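Burley open day, Saturday

We drove out to the Burley site on Saturday for the open day. I had wanted to go last year and missed it. The building is the old Gallardo furniture works, on the flat ground past the rail crossing, and you can still read the Gallardo name over the loading dock if the light is right. Parking was on the grass and there was plenty of it. Doors opened at 9 and we were inside not long after.

The ground floor is mostly rented out to small makers. You sign in at a desk, get a paper sticker for your coat, and then you're left to wander. I liked that. At the last place I visited we were marched around in a group and I couldn't hear a word over the compressor.

Amska has the big room on the left. They make cutting boards, bench tops and shelving, all glued up from narrow strips. Maximiliano Pacheco was running the clamps and talked while he worked. He sorts the strips by colour before gluing, and customers are split on it. Cafes want everything pale and even. People buying for home usually ask for a darker strip or two left in. He showed us a rack of offcuts at the back that he sells by the bag for kids' projects, and my brother-in-law bought two bags without any idea what he'd do with them.

The planer was switched on twice during the morning, with a bell beforehand. Ear muffs were on hooks by the door. The dust extraction is good and I came out with clean shoes.

Across the hall is Sanier, who do wooden and plastic shapes for preschools and for the sorting games you see in waiting rooms. This was the room I had come for, having run a toy library for a good part of my working life. Safta Tudose looks after the shapes side and she had trays of them out on the benches for people to handle. Stars, cylinders, cubes and so on, all in strong plain colours. A good shape block should stand up by itself on a flat surface, and hers do. The stars are the hard ones, she told me, as the inner corners need to be clean or they catch on the hole in the sorting box.

I asked about breakages. She said she gets very few back, and that the usual complaint is lost pieces, so they sell singles. I wish we'd had that option. We once had a whole cupboard of sorting boxes with no triangles.

There is a counter on the wall by the Sanier packing bench where they chalk up the sets sent out so far this year. It said 3820 when we were there. Each set goes out in a cotton bag inside a plain carton, with a card showing the shapes so that you can check them off at pack-up time. The card is a small thing but a useful one — I'd have paid extra for it.

Lunch was soup and buns in the old drawing office upstairs. The soup ran out early, so go up before noon. There's a lift at the north end but the sign for it is behind a door that was propped open, and we only found it on the way down.

In the afternoon we went back through Sanier's room for a second look, as it was quieter by then. The boards they set the blocks out on are good heavy things made of glued strips, pale in colour with a thick front edge, and they show off the red and green very well. I asked whether boards like that were for sale. Not at the moment, but Safta took my email address.

The washrooms were clean. The gift table took cards. Bring a jumper, as the hall between the two workshops is cold even in May, and allow a bit longer than you think for Amska if anyone in your party likes clamps. We left at three and the grass had held up fine for the cars.

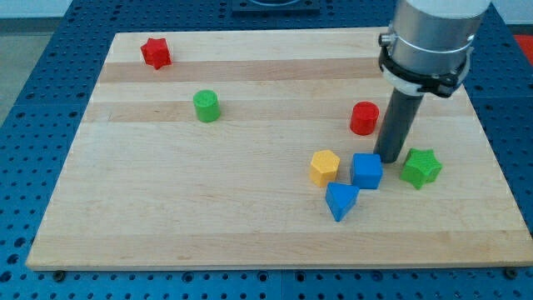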